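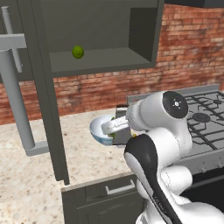 Applying Safe-Stop and Separation Rules to a Kitchen Manipulation Task
Project report, Robotics Laboratory II
Author: J. Okafor
Submitted Feb 20, 2023

1. Purpose

The project examined whether the working rules used in the Tirnby teaching lab for industrial arms can be applied to a household task without rewriting them. All work was done in simulation. The kitchen model has a granite counter, a brick back wall, a gas range and an open wall cabinet, and the arm works close to all of them.

2. Rules under review

The lab rules were written for a fenced cell with a flat table. We selected the ones that could be checked automatically and restated them as follows.

R1. Tool speed stays at or below 300 mm/s when the gripper is carrying an object.
R2. No link passes over the burner grates while the range is marked active in the scene file.
R3. A stop command holds the gripper closed. It does not release the object.
R4. Every run is logged with the scene version, controller version and random seed.
R5. A run with a rule violation is reported as failed, even if the object reaches its target.

R5 caused the most discussion. The earlier Cladside assignment scored only the final position of the object, and its results cannot be compared directly with ours.

3. Method

The task was to pick up a small bowl by the rim and move it along the counter with its contents inside. We ran 84 trials with the Rovness controller, using the same start pose and a varied bowl position. A monitor script ran next to the controller and read joint states and contacts at each step. It had no write access to the controller - a condition we would keep in any later version.

4. Results

The monitor flagged 7 trials. Five broke R1, all during the lift, when the wrist rotated faster than planned. The other two broke R2, with the elbow crossing the grates on the return path. R3 was tested separately by sending stop commands at random times, and the grip held in each case.

A tilted bowl is not covered by any of the rules. The controller can turn the bowl on its side and still pass all five checks. We propose a limit on tilt angle for open containers, with the value set per object.

5. Limitations

Contact friction in the simulator was left at its default and was not measured against real tableware. No person was modeled in the kitchen, so separation distance was checked against fixtures only. Results should not be used to support operation near people.

6. Further work

The tilt rule will be added to the monitor and the trials repeated in June with the same seeds. The scene file and logs are stored in the course repository under the project name.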